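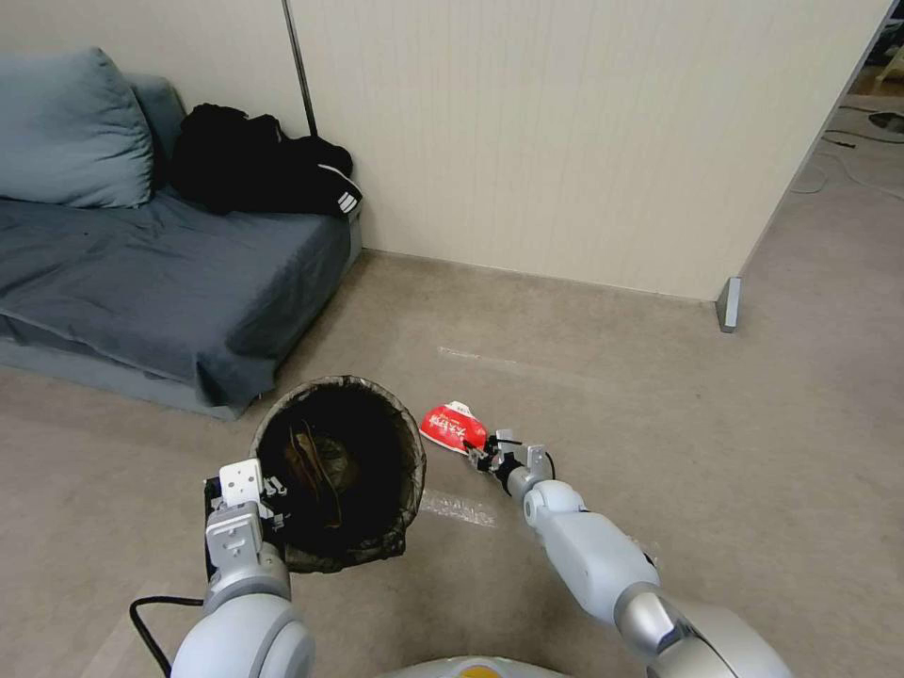 The Pellstead small round wastebasket, on carpet, with liner.

I have now owned a bedroom wastebasket long enough to have opinions on it, a sentence I would have found sad at twenty-five.

The Pellstead is small and round, and it takes a liner folded over the rim. Mine came from the Olance outlet along with a lamp I didn't need. It replaced a plastic bag hung on a doorknob, so the bar was low.

Good things first. The rim is the right shape for a black trash bag, and a fold of a few inches keeps the bag where you put it. Ordinary bags fit. Pellstead sells its own liners, and my brother-in-law Ozan Güler buys them, and we have agreed not to discuss it.

It is light enough to tip with one hand, handy for seeing what's in there. In my case that is usually crumbs and something brown. The dark color hides most sins from the bed.

Now the complaints. It is light enough to tip with one hand, and also with one foot, at night, on the way to the bathroom. A heavier base would fix this. Pellstead's answer, when I wrote to them in November, was that I might place it against a wall. I like it in the middle of the floor, where I can hit it from the bed.

Capacity is modest. Snack wrappers are the real test, the crumpled kind that slowly open back up once you stop looking at them. 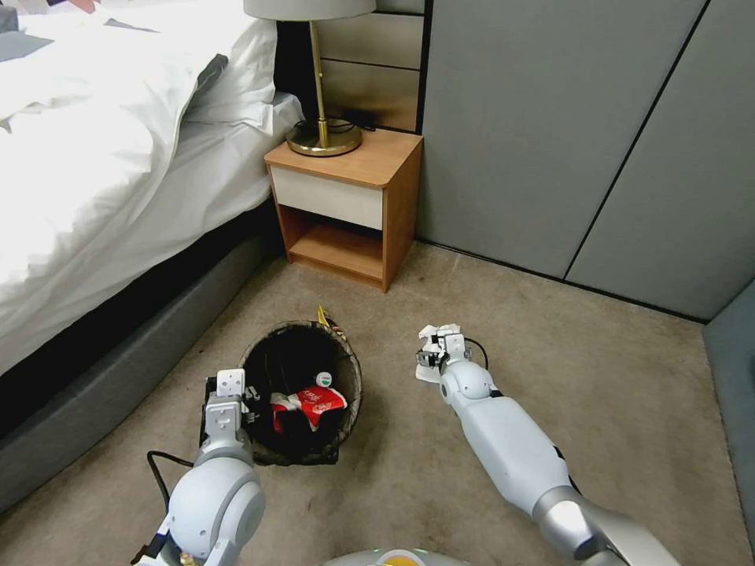

A few of those and you're pushing things down with your hand, wondering about your life. If you eat in bed more than I do, get the bigger one. If you eat in bed more than Laurinda Henriques does, get a dumpster.

One last gripe is the dark body. It goes fine with gray wardrobes and beige carpet, but dust shows on it within a day, and I have given up wiping it down. The Wivura equivalent has a smoother side, though a friend who owns one says the bag slides off the rim every time he empties it, so pick your annoyance.

I'd buy it again. I'd put a brick under the liner this time.

Rating: 4 out of 5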